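Brunilard Complaints

README, last touched in April

A collection of 469 written complaints about furniture, sent to the customer desk at Tevmont between one spring and the next, cleaned up and put into a single table. Most of them are about tables. A few are about chairs, and one is about a delivery driver's singing, which I kept for reasons of morale.

The name comes from the Brunilard, a dining table that Tevmont sold in quantity and that people wrote in about in even greater quantity. If you owned one, you may already be in here, with your name taken out and your adjectives left in.

What you get

complaints.csv holds one row per letter. The columns are id, product, room, text, tone and outcome. The room column is whatever the writer said, so expect "dining room," "dinning room," and "the room we eat in when his mother comes."

labels.txt lists the 17 complaint types. Wobble is the largest. Scratch and Wrong Color come next. Smell is small but well written.

notes.txt has my remarks on letters that didn't fit anywhere. Read it if you have a slow Sunday.

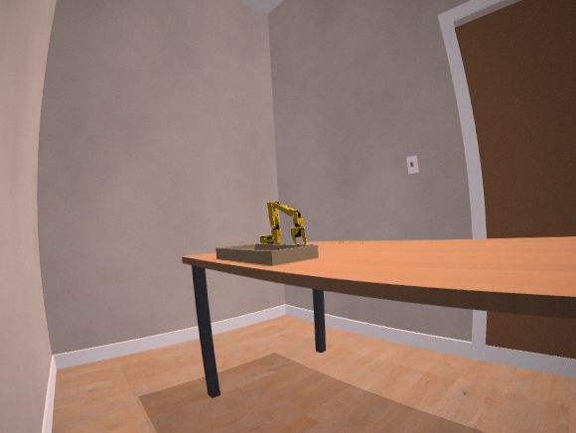
Where the letters came from

Paper and email, in unequal piles. The paper ones were typed up by hand, and I left the spelling alone except where a word could not be made out, in which case you will see [unclear]. One writer has such poor handwriting that his letter is mostly [unclear] with a very firm signature. The signature was removed along with everyone else's.

Names, streets, phone numbers and order numbers are gone. Pet names were left in. I went back and forth on this and decided that no one is going to be tracked down through a cat.

How the labels were made

I read every letter and gave it one type. Then I waited a month, read them all again, and gave each one a type without looking at the first round. I disagreed with myself on 80 of them. Those went through a third reading and the third reading won, mostly out of fatigue. All three rounds are in the old_labels folder, so you can judge for yourself which of me had the better eye.

The tone column has 3 values: calm, cross, and legal. "Legal" means the writer mentioned a lawyer, whether or not there seemed to be one. Sarcasm goes under cross. A letter that opens with "I am a patient woman" also goes under cross.

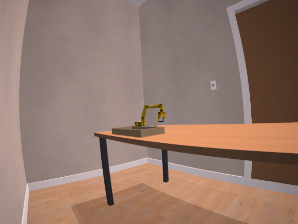 Known problems

The Kramer sideboard and the Kramer bench share a product code. Tevmont did that, and I have not tried to pull them apart. If a letter grumbles about sitting on a sideboard, use your judgment.

Rows with an empty outcome mean the file had no reply in it. They do not mean the customer went away happy.

Commas inside the text are quoted properly. Semicolons are not, in the early rows, and some spreadsheet programs will make a mess of it. Open the file as UTF-8 and pick the comma by hand.

Customers who liked their table did not write in. Please don't use this set to work out how many Brunilards wobble. It can tell you how people describe a wobble, at length, sometimes with diagrams I could not include.

Trying it out

The set was put together to test Worier, a small script that sorts incoming letters by how soon someone ought to answer them. Run it from the top folder with the path to complaints.csv and it writes a new file called sorted.csv beside it. It will overwrite an older sorted.csv without asking. I know.

Worier thinks every letter in capitals is urgent. So did the customer desk, so I left it in.

Terms

Free to use for study, teaching and private amusement. Don't try to work out who wrote what. If you find a name I missed, open an issue with the row id and leave the name out of it.

To do

Fix the semicolons. Split Wobble into wobble (floor) and wobble (table). Find the second page of row 17.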